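Tikix open day recordings: notes for anyone thinking of using them

README, version 4

What this is

A small set of recordings made at the Tikix open day in June, on the upper floor of the Bredley building. Visitors picked up a pair of hand-held grippers and moved things around on a wooden table while a camera on the gripper recorded. Tikix ran the day. I was a visitor who asked for the files afterwards, got them, and spent more evenings than planned sorting them into something another person could open.

I am not employed by Tikix or by Zadex, who supplied the grippers. The opinions below are mine, and some of them are sour.

What was claimed on the day

The talk at the start said that anyone can teach a robot a household skill in an afternoon, with no training and no code. You hold the tool, you do the task, the robot learns it. There was a slide with an arrow going from a hand to a robot arm, and the arrow was doing a lot of work.

I asked to see an arm running something learned from visitor recordings. The answer was that the arm was at another site. A video was shown instead, of a cup being put on a shelf. I asked how many tries came before that one and was told the team would follow up. They have not followed up.

So please read this set as a record of people using grippers. There is no robot in it doing anything on its own, and no result from a trained model comes with it.

What's in the folder

73 recordings, sorted by task:

pick - lift one object and put it down somewhere else
pass - move an object from one gripper to the other
sort - put mixed desk items into two groups
free - whatever the visitor felt like doing

The free folder is the largest, which says something about how closely people followed the task cards. Nearly 18 of the recordings in it could go under pick if you are generous. I left them where they were.

Each recording has a video file, a gripper opening file and a short text note. The notes were typed by the host at the table and get shorter as the afternoon goes on. By the end, most just say "ok".

The objects were ordinary desk things, and the computer mouse came up again and again. Visitors liked it because it has sides you can squeeze, and I suspect the hosts liked it for the same reason. I brought a bunch of keys and asked to try those. I was allowed to, and those attempts are in free with the note "visitor object".
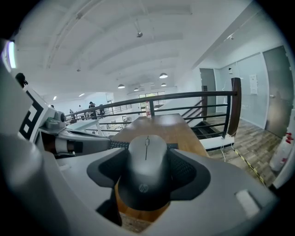 Gripping a rigid thing of a handy size is the easy end of this problem. If you want data on cloth, bags, cables or anything that sags, look elsewhere. The sponge was on the task card and I never saw it leave the box.

Known problems

The background is busy. This was a public floor with windows at the back and people wandering around, and the camera sees a good deal of it. A model trained only on this set could learn a lot about one building and very little about hands.

The left and right grippers are swapped in the labels for 9 recordings. I fixed the ones I was sure of and marked the rest "check" in the notes.

Gripper opening values drift during the longer sessions. Zadex told me this was within tolerance. They did not tell me what the tolerance was.

Nobody wrote down which visitor made which recording, so you can't split the set by person. For a project whose main claim is that anyone can do it, I'd have thought that was the one thing worth writing down.

"Success" in the notes means the host thought it went fine. I watched two of those again and the object was dropped in both. Do your own labeling.

What I'd use it for

Checking that your loader works. Practicing labeling. Showing students what a messy collection day looks like before they plan their own. I would not report a success rate on it, and I would be wary of anyone who did.

A friend ran it through Palma, our usual viewer, without trouble apart from the long sessions, which load slowly. Close everything else first.

Privacy

Visitors signed a sheet at the door. The sheet covered recording and sharing for research. It was less clear about people who were simply passing by, so I have asked Tikix what they intend to do about them. Until they answer, please don't post clips with strangers in the background.

Changes

Version 4: swapped labels fixed where possible, "check" marks added.
Version 3: audio removed. There was a lot of chatter and none of it was about the task.
Version 2: one duplicate session taken out.

Corrections are welcome, especially from Tikix. If the follow-up on the cup video ever arrives I will add it to this file.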